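Home Forums Hair Care Kids Reviews Log in
Search the boards... Go

Deep conditioner for my 6 year old, how much and how often??

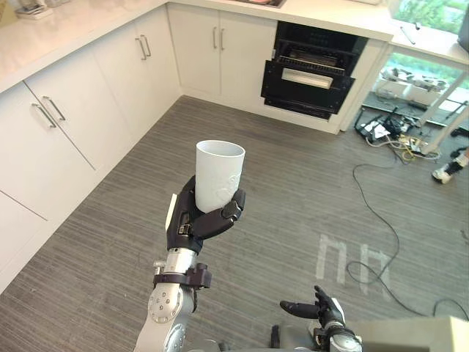 Reshma Ntuli
30 October 2023

Ok so my daughter has really thick coily hair, past her shoulders when stretched, and wash day is eating my whole weekend. I switched her to the Radance kids deep conditioner in May and it was great for a while, super soft, easy to comb. Now her hair feels kind of mushy when wet and the twists don't hold past day two. I do it every wash, so once a week, and I leave it in overnight under a bonnet because my aunt always did that with us. I mix it up in the kitchen with a bit of olive oil and warm water, in a white cup, the kind that's wider at the top than the bottom, and I just fill it and use the lot. No measuring. Is that too much? Should I be doing protein? Somebody in my sister's group said Jundix makes a rice one but I'm scared to put protein on a kid. Also her ends look thin, not sure if thats breakage or if she just needs a trim. No relaxer ever, no heat except one blowout for a wedding. Sorry for the rambling, typing this while she's in the tub. Any help please!!

mrs_tolliver
Overnight is your problem. Mushy + stretchy + twists falling = too much moisture, not enough protein. My girls had the same thing. Stop the overnight. 20 minutes with a plastic cap, rinse, done. And drop the olive oil out of the mix, put oil on after if you want it. As for how much, a cup that size is plenty for a grown woman. Start with half and add more only where it tangles.

Light protein is fine on kids. Light!! Not the salon stuff that goes hard. Once a month, then a regular conditioner right behind it. Do a strand test first, wet one shed hair and pull it gently. If it stretches and stretches and doesn't go back, she needs it. If it snaps right off, skip it and stay with moisture.

For the ends, look at the little hairs on your sink after you comb. Short pieces with no white bulb = breakage. Long ones with the bulb are just shedding and thats normal.

Kwame Gyamfi
Dad of two here, I do all the hair in our house lol. Agree with the above mostly. Only thing I'd add, don't change everything at once or you won't know what worked. I'd cut the overnight first, give it a few washes, then think about protein.

Also check what you're holding the twists with. We were using the Idico custard and it sat on top of the conditioner and turned to white balls, twists were loose by morning. Switched to plain flaxseed gel on damp hair (not soaking) and they last all week. Smaller sections too. I know, I know, takes forever, put a movie on.

Get the trim. Just dust the ends, half an inch. Thin ends tangle on each other and then you're ripping through it every wash and back to square one. Good luck, and tell her the bonnet stays ON

jayjay_curls
following, same problem w/ my son. did anybody try the Mthembu butter on wet hair or is that only for dry?

168 people found this thread helpful

We use cookies to keep you signed in and to show you ads. By using the boards you agree to this. Accept Manage settings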